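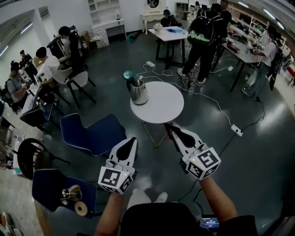
Figure 3. Hand-held gripper pair in use, head view. Each gripper carries a cube with printed markers.

3.2 Kit Under Review

The Clenik kit is sold by Omum as a pair of hand-held grippers with software for turning hand motion into robot training data. The operator holds one gripper in each hand and does the task directly, with no robot arm present. We reviewed the kit as a buyer would receive it, using the supplied guide and the default settings.

Both grippers in Figure 3 have white bodies and soft black finger pads. The marker cubes are printed in black and white, and small green lights glow on them. A thin black cable runs down from the right gripper. Operators told us that they noticed the cable more than the weight, mostly when turning around or reaching low.

We left the furniture in the hall as it was. The kettle stayed on the round side table and the power strips stayed on the floor. Other people kept working at the desks during the sessions. Omum recommends a cleared area for first use, but a buyer who wants data from ordinary rooms will not often have one -- and we wanted to know how much the advice matters.

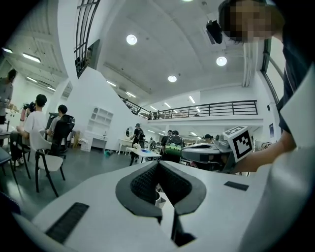 PRALVILLE, July

The main sessions were held in the double-height hall at Pralville. Two operators took turns, and each completed 60 recordings with the default settings. Setup was led by Struan Ritchie, who had used an earlier version of the kit at the Rugemalira site and kept the log of faults and restarts.

The finger pads are lined with a textured black mesh. They close in a V shape, so a small item tends to move toward the bottom of the notch as the grip tightens. Operators liked this for cups and rolls of tape. They liked it less for flat items, which had to be brought to the edge of a table before they could be picked up. 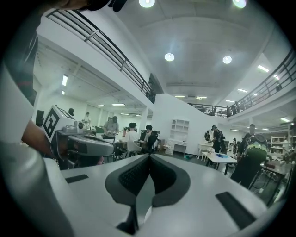

Tracking was judged separately from grip. A recording was marked as usable if the software returned a full path for both grippers without manual repair. Most of the rejected recordings came from moments when one forearm crossed in front of the other cube. Ritchie's log also lists 3 restarts, 2 of them after a cable was pulled during a turn. People walking through the hall did not cause a restart.

The software does not warn the operator when a path is lost. The loss shows up only at export, after the objects have been put away. We reported this to Omum, and the export checks used in Section 4 were run with the same version of the software.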